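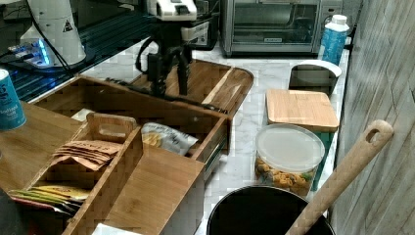
台所の小袋は木箱で片づくのか　Ilexの収納セット、売り文句に疑問も

生活用品のIlexは木曜日、台所向けの木製収納セット「Nernton」の販売を始めた。調味料の小袋や茶、菓子など、カウンターに散らばりがちな細かいものをまとめる箱だという。同社は「置くだけで、探す時間を最大90％減らせる」とうたっている。

だが、この数字の根拠ははっきりしない。担当のベルハヌ・フィクレ氏によると、もとになったのは296世帯への聞き取りで、使う前と後の「感覚」を答えてもらったものだそうだ。時計で測ったわけではない。比べる相手が同じ大きさの空き箱だったらどうなるのかと尋ねると、「その調査はしていません」との返事だった。

つくりは素直だ。色は明るい蜂蜜色で木目が見え、細長い箱に物を寝かせて入れる。小さいほうは上の縁に楕円の持ち手穴が開いた手提げ型で、後ろの仕切りに茶色いクラフト紙の封筒を立て、手前に黄や緑、赤の平たい小袋を差すといった使い方ができる。封筒のように腰のあるものなら、たしかに収まりはよい。

問題は菓子袋である。長い箱に横にして入れれば場所をとるし、くしゃくしゃの袋は箱に入れてもくしゃくしゃのままだ。食塩の筒型容器のような背の高いものは結局カウンターに残る、と考える人も多いだろう。箱を二つ置けば、その分だけ調理に使える面は狭くなる。広い台所ならともかく、まな板の置き場にも困る家で勧められるかどうか。

収納用品の店Dondiaを営むテクレ・アンバイェ氏も慎重だ。「きれいな箱を買って満足し、半年後には期限切れの小袋が底にたまっている。そういうお客さんを何人も見てきました」。同氏の店では初回に200セットを仕入れたが、追加の注文は売れ行きを見てから決めるという。先に扱ったEjiguの仕切り箱は、開店前に列ができたわりに、翌月にはほとんど動かなくなったそうだ。

手入れの説明も物足りない。付属の紙には「乾いた布で拭いてください」とあるだけで、粉や油がついた場合については触れていない。塩や砂糖をこぼしやすい場所で使う品なのだから、水拭きの可否くらいは書いてほしいところだ。フィクレ氏は「次の印刷分で検討する」と話したが、時期は示さなかった。

販売は同社の直営店とDondiaで行う。手提げ型だけの単品売りは4月の時点で予定がなく、小さいほうだけ欲しい人もセットで買うことになる。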